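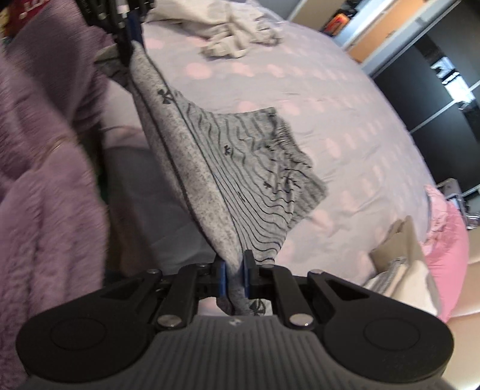 The Giltstead open day ran from 10 in the morning until late afternoon, on a Thursday, and I went because I wanted an answer to one question. Can a machine do the laundry yet? I don't mean washing it. I mean the part after, when there's a pile on the bed and it has to become stacks in a drawer.

Giltstead is in an old printing building, two floors, with poor parking. You sign in, get a sticker and walk around on your own. Most of the ground floor goes to shop work. Skodov had a shelf-stocking arm putting boxes on a rack, and it did that well. I watched it for a good while and it made one mistake, a box set down crooked, which it went back and fixed. Boxes have flat sides and stay the shape they are.

Clothes don't, and the upstairs rooms were all about that. The Jireš people are working on folding. They gave a short talk at noon in a warm room with too few chairs. Their point was that towels are close to solved and underwear is not. A towel is a rectangle however you drop it. A pair of knit boxer shorts has a waistband that pulls, two legs, and a hem that folds under itself. You need two grippers on it, one at each end, just to stretch out an edge, and the rest still hangs down however it likes. Then you have to find the next corner, and a print with wavy stripes makes it hard for software to tell a crease from the pattern.

They train on 400 garments and said 154 of those now fold to a standard they would accept. The fastest takes 23 seconds. I timed myself on a T-shirt when I got home and I was well under that, without trying.

Somebody asked about bedrooms. The speaker said a bed is a poor work surface. It's soft, it has a duvet with its own wrinkles, and there are usually other clothes lying on it. A table would be easier, but people fold on the bed, so they practice there.

Brarkis had the last room, with a dishwasher loader. It handled plates and left the cups to a person. The line was long and I saw only two loads.

So my answer on laundry is no, with some towels as the exception. On stocking shelves I would say yes, if the boxes are all one size. Sandwiches were sold at the door and were gone by one. The next open day is in May, and the Jireš room said they hope to show socks.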